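Folding Printed T-Shirts So They Stack Flat

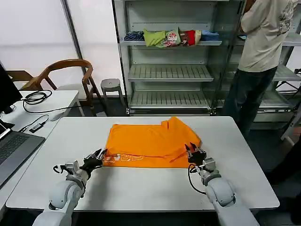 Orange top on the table, one corner still to be tucked in.

Use a table for this. A bed is too soft and the fabric shifts every time you press on it. Clear a space wider than the shirt with its sleeves out.

Lay the shirt face down and smooth it from the collar to the hem. Fold one side in toward the middle, then lay the sleeve back along the fold. Do the same on the other side. Bring the hem up to the collar, and fold once more if your shelves are shallow.

Sleeves are what usually spoil the shape. If one bunches up at a corner, open the last fold, pull the sleeve flat and close it again. Pressing down on the lump only creases it.

Large prints need a little care. Try not to put a hard fold through the lettering, and don't iron directly on it. Turn the shirt inside out first.

On slatted metal shelves, put down a sheet of thick paper or thin card so the bottom shirt doesn't pick up lines. Keep piles to 3 or 4 shirts if you use them every day. Heavy sweatshirts go on a lower shelf.

Posted by Assunta Caputo in Laundry and Closets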